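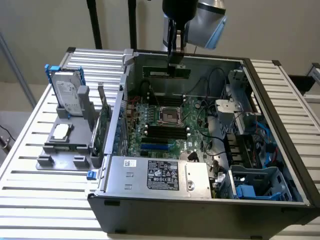 Do Repair Guides Get Used? A Check on the Plotell Claims
Kartini Entili and Roscoe Nguyen-Tran
Final report, December

1. Why we picked this

Our course reader says that people throw out working computers because they can't find repair instructions. It gives no source. Plotell, a site that hosts free guides, says much the same on its front page, and so did two guest speakers. We wanted to see if it held up among students here.

2. What we did

We sent a short survey to 400 students in three dorms and got 142 answers back. We also sat down with 21 of those people for longer talks. Birthe Fogh helped us rewrite the survey after our first version turned out to push people toward the answer we expected. "Would you repair your computer if you had a good guide?" is a bad question – almost everyone says yes to it.

3. What we found

Most of the people we talked to had looked up a guide at some point. Few had finished a repair with one. The reasons they gave were dull: no time before a deadline, a part that cost too much, or a parent who was going to buy a new machine anyway. One person had a full set of printed steps in a drawer and had never bought the screwdriver.

Price came up far more than instructions did. Several people named 100 dollars as the point where they would give up and replace the computer.

4. Problems

The people who answered probably care about repair more than those who didn't, so even our weak numbers may be too kind. We also relied on memory. Kwan-ho Chu, who read our draft, asked how we knew the old computers were still working when they were thrown out. We don't. Neither does the course reader, as far as we can tell.

5. Next steps

We would like to ask the same questions at Mavmont, where students get a repair discount, and compare.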